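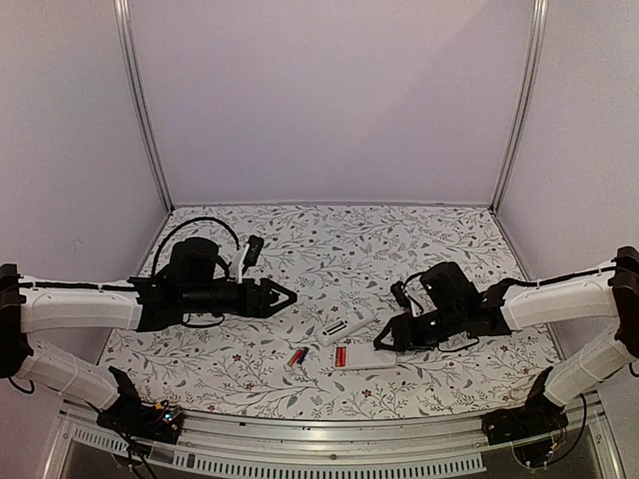 Hsin-yi Ng
Lab Instructor, Introduction to Automation

Notes to go with our visit to the Dunmore open day

Hello everyone, and thank you for being such good company on the trip. These notes are for the people who came along and also for those of you who couldn't make it and have been asking me in the hallway what you missed. I've tried to put down what we saw, what we were told, and a few things I would like you to chew on before our next meeting. They run longer than I meant them to (they always do), so get yourself a cup of something.

Posted December 28, 2018. Please bring a copy to the first session after the break.

1. Where we went

Dunmore is the teaching workshop on the far side of the Savcombe campus, past the bike racks and up the ramp. They open their doors once in September for new students and once more near the end of the fall term, and it was the second of these that we went to. There were 68 visitors signed in at the front desk, which made for a lively hallway and a rather long line at the coffee urn. Our group was split between two rooms. The first had the conveyor and the sorting table, which most of you know from the videos we watched in week two. The second had the two-arm station, and that's what I want to spend these notes on, because it drew the best questions and because it connects so nicely to what we're doing next.

2. The task

The job at the two-arm station was the battery job. You take a small handheld device, the kind of thing that might sit on anybody's coffee table at home, and you get the batteries out of it or put them in. I heard a few of you say "is that all?" as we walked in, and I do understand that! But think back to the last time you changed the batteries in something. You held the device in one hand, you worked the battery with the other, you probably turned the whole thing over without noticing that you did it, and if the battery was stubborn you dug at the end of it with a fingernail. That is a great deal of cleverness for something we do while talking on the phone.

On the table there were two white devices lying close together with their battery compartments open and facing up. The wider one had two red-orange batteries sitting side by side in it. The slimmer one, set at a slant behind it, looked empty, and you could make out the two dark slots. Two more batteries were lying on the sheet just to the left. Keep that arrangement in mind, because question two at the end asks you about it.

3. The station itself

The table stands inside three plain pale walls held at the corners by silver metal posts with grooves running along them. Those of you who have used the framing kit in our own lab will feel right at home with that sort of post. Our host explained that the walls are there to keep the background quiet. A camera program has enough to sort out without people in bright sweaters walking by behind the work.

Then there's the cloth, which everybody wanted to talk about afterward. It's a white sheet with a print of leaves and thin stems, little dark berries and red flowers. Several of you asked why on earth anyone would put a busy print under the parts after going to the trouble of plain walls. It's a very fair question. The answer we were given is that the Dunmore people change the covering on purpose from one stretch of work to the next. If a program has only ever seen batteries on a bare tabletop, it may learn to look for "anything that isn't tabletop," and then it falls to pieces the first time it meets a tablecloth. A red flower and a red-orange battery end have more in common than you'd think, if color is all you have to go on.

The arms come in from opposite sides, one from the left and one from the right, each with white links and black joints, and they meet over the middle of the table. Each one ends in a black gripper with open, tapered fingers that you can see through when they're closed to a point. Please remember that shape when you do the reading on fingertips. A narrow tip gets into a small space, and a battery compartment is a small space indeed, but a narrow tip also gives you very little surface to hold on with.

Each arm also carries its own small black camera near the wrist, on a white bracket. I was glad to see so many of you lean in to look at those. A camera looking at the whole table is good for finding things, but once the gripper comes down over a part it tends to block the view just when you need it most. A wrist camera travels with the hand. The price you pay is more cable, and you will have noticed the big loop of black cable arching over the left wrist. It needs that slack so the wrist can turn without pulling on anything. We lost most of an afternoon last year in our own lab to a cable that was two inches too short, so I have strong feelings on this subject.

4. What we were told about the work

I took these down while standing up, so forgive the patchiness.

The battery job is practiced over and over with small changes each time. The group works in sets of 42 tries, then stops and looks over the notes before changing anything. Our host said the temptation to fiddle in the middle of a set is very strong and that she has had to sit on her own hands.

Getting a battery out is a different problem from putting one in. Coming out, you have the spring on your side once one end is free. Going in, you're pushing against the spring at one end while trying to keep the other end from popping up, and you have to have the battery the right way around as well.

The devices slide. I think this surprised people. They don't weigh much, so a push meant for the battery moves the whole thing across the cloth. This is where the second arm earns its keep, by holding the device still. One of the students asked if you couldn't just clamp it, and you certainly could, and for a factory making one product all year long you probably should. The interest at Dunmore is in doing it the way a person would at the kitchen table, with no clamp and no fixed spot.

Roughly 80 people had been through the second room by the end of the day if you count the staff and the folks who came around twice, and I'm told the battery job was the one that got talked about most over lunch.

5. Words to know for next time

Bimanual: using two hands or two arms together on one job.

End effector: whatever is at the end of the arm and does the touching. At this station it's a gripper, but it could be a suction cup or a screwdriver.

Occlusion: when one thing blocks the view of another.

Slack: spare length in a cable that lets a joint move freely. Too little and it tugs, too much and it snags.

Fixture: anything that holds a part in a known place. The Sollby handout from October has good drawings of these on page 61.

6. Questions to work on

Please write a short paragraph for each. Full sentences, please, and don't worry about being right so much as showing me how you got there.

One. Try changing the batteries in something at home while wearing thick mittens. What did you do with the hand that wasn't holding the battery? Did that hand ever switch jobs?

Two. Suppose you wanted to move the two batteries lying on the sheet into the slim device. Write out the steps for both arms, side by side, in two columns. Mark any step where one arm has to wait for the other.

Three. Pick two coverings you would lay on the table after the flowered one, and tell me what each would test.

Four. The left arm and the right arm are arranged very nearly as mirror images. When would you want two arms that are different from each other?

7. Odds and ends

If you borrowed a visitor badge, please drop it in the tray outside my office so I can send them all back to Savcombe together. The Brarby group is thinking of making the same trip next term and has asked if two or three of you would come and talk to them for ten minutes or so. No slides needed, just what you saw and what you would ask if you went again. Let me know if you'd like to do it.

Anyone who missed the visit can still do all four questions from these notes and the reading. Come by during office hours if you get stuck on the two-column one, and bring your draft with you, even if it's only the first few steps.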